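Usamos cookies propias y de terceros para mejorar la navegación. Aceptar | Configurar | Rechazar

Arnby – Guía de montaje y puesta a punto
Sección 4. Aceitado y mantenimiento del tablero

Leer entero antes de abrir la lata. Sirve para los tableros Wilitz y Obi de 1220 mm. 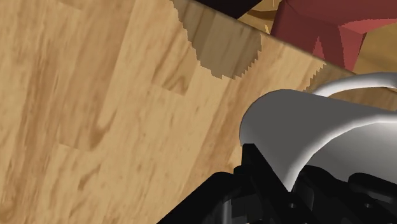
Según un cliente que ya montó el suyo, con una sola mano no basta, el canto bebe mucho más que la cara y conviene empezar por ahí. De acuerdo – cantos primero, ver paso 4.

Material: aceite Brelow, 900 ml. Lija de grano 100 y otra más fina. Trapos de algodón sin pelusa. Guantes.

1. Tablero en horizontal, sobre dos caballetes. Sin montar patas todavía.
2. Lijar con grano 100, siempre a favor de la veta. Nunca en círculos, quedan marcas.
3. Aspirar el polvo. Pasar trapo apenas húmedo y dejar secar.
4. Agitar la lata. Aceite en los cantos, dejar que absorva, repetir.
5. Cara inferior. Capa fina.
6. Cara superior. Capa fina también, estirar bien con el trapo.
7. Retirar el sobrante a los 15 minutos. Si queda pegajoso, frotar con trapo limpio y un poco mas de aceite.
8. Segunda mano al día siguiente. Lija fina entre manos, muy suave.

NOTA: la cara inferior no se salta. Un tablero aceitado por un solo lado se comba.

NOTA: con calefacción encendida (diciembre, por ejemplo) separar el tablero del radiador mientras seca.

PRECAUCIÓN: los trapos con aceite pueden arder solos. Extenderlos al aire libre o meterlos en un cubo con agua. No hacer una bola, no tirarlos a la basura en el momento.

PRECAUCIÓN: ventilar. Niños y animales fuera de la habitación.

Uso diario: trapo húmedo, secar enseguida. Nada de lejía ni amoníaco. Cercos de vaso – lija fina, aceite, listo. Nueva mano cuando el agua deje de formar gotas.

Patas y travesaño: sección 5. No apretar los tornillos del todo hasta tener la mesa en pie y nivelada.

Revisión del 14 de julio de 2019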